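Research Assistant, Foreign Policy Desk
Posted 4/12/20

Kusell is looking for a research assistant to work on its foreign policy desk. The desk follows how opposition parties and parliamentary groups set out their positions on trade, defense and aid, and publishes short papers for readers outside government.

The post is for seven months, part time, and can be done from home. You will report to Oana Dumitrescu, who edits the papers. Most of the work is reading – committee transcripts, party platforms, speeches – and writing notes of about 700 words.

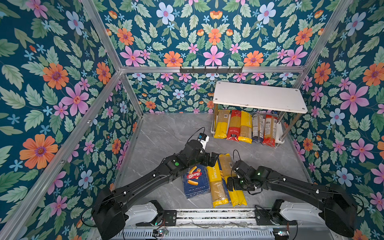 What we ask for

A degree in politics, history or a related subject, or two years of work in a newsroom or legislative office.
Clear written English and a reading knowledge of French or Romanian.
Care with sources. Every note is checked against the original text before it goes out.

Party members may apply, but please say so in your letter. You may not work on a campaign while you hold the post.

How to apply

Send a resume, a one-page letter and two writing samples to Lachlan Mahuika at the Kusell office. Samples can be published or unpublished. Interviews will be held by phone, and we hope to have someone in place by August.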